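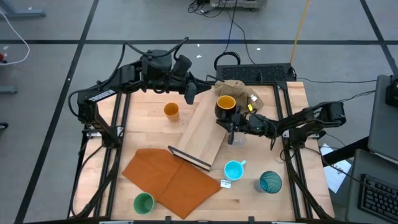
Lieven Dewulf wrote in after the last issue to ask why we need so many examples of what is, as he put it, clearing the table, and whether the twentieth one teaches the arms anything the first nineteen didn't. Good question, and one I've wanted an excuse to write about!

The short reply is yes, as long as the twentieth one is different. The longer reply is what the Pace project has been up to since July, and I'm going to try to fit it all in here before I get told to trim it.

For readers who missed the spring issue: Pace is the two-arm project at the Zormont workshop. We steer the arms by hand through a task, everything they do gets recorded along with the camera views, and a learning system trains on the recordings. One recording from start to finish is an episode. We have 3146 of them on the drive as I write, and 496 came in during the last stretch alone, which is our best run so far by a mile.

The set we're working through now is called Pullden (Apinya Sangkhawat names the sets, don't ask me for the system). It's all kitchen things: cups, mugs, glasses, a cutting board, cloths. The early sets were blocks on a bare surface, and the arms got pretty good with blocks, and then we gave them a mug and it all went out the window. A mug has a handle that can point anywhere. A glass you can see through is hard going for a camera on a plain day, and harder over a wood surface. Cloth is the worst and also my favorite, it never lands the same way twice, and if you set a board down on top of it you've got two problems stacked up.

So back to Lieven's question. If we set the table the same way every time, episode twenty really would be close to useless. The system would learn where the orange cup lives and reach for that spot whether or not there was a cup in it. We know because we did this to ourselves with the first 400 episodes. Same layout, same order, lovely smooth motions, and the trained arms were wonderful right up until somebody nudged the board a hand's width to the left. Then they closed very confidently on air. Those episodes are still in the pile, but they count for much less in training now.

These days whoever is resetting the table pulls a card first. The card says which things go out, which way the board should lie, whether the cloth goes flat or in a heap, and which arm makes the first move. After that you're free to scatter as you like, and people get creative. I've seen cups parked in places I would never have thought of, and that's exactly what we want in there.

The other change is that there are now four of us steering, up from two. Everyone has their own way of coming at a mug! I go in from the side and slow down a lot near the end. Apinya comes in from above and is finished while I'm still lining up. For a while we worried that mixing styles would confuse the training, and with a small set it did, a little: the arms would start one approach and drift into the other halfway. With more episodes from each person that has mostly smoothed out. We do write down who steered what, so we can split the set by person if it comes back.

A few things we've picked up that may help anyone doing similar work:

Keep the fumbles, as long as you recover from them. If a cup slips and you go back for it, that's a very useful episode. If you give up, mark it as failed and keep it apart.

Don't rush the start. We used to hit record with the arms already moving, and the system never got to see what a beginning looks like.

Take breaks. Steering is more tiring than it looks and you can hear it in the room, everybody goes quiet and the motions get jerky. We swap seats often now, and the late afternoon episodes are much better for it.

Watch your own recordings, at least a handful per session. I found out I'd been pausing over every single object for no reason at all, and the arms had picked up the pause.

Next on the list is using both arms on one thing, starting with cloths: one gripper holds a corner, the other finds the opposite corner, and they fold. We tried a few at the end of the last session and the timing is tricky, but oh, it's fun when the corners meet. The plan is to finish Pullden first and then start the folding set, which already has a name, Skestumau, so there's no backing out.

Lieven also asked if visitors can have a go at steering. Yes, please do! Mornings are best, before the training jobs start and everyone wants the computer. Practice episodes are kept separate from the real ones, so you can't hurt the data. Send Apinya a note first so she can have a seat free for you, and bring questions.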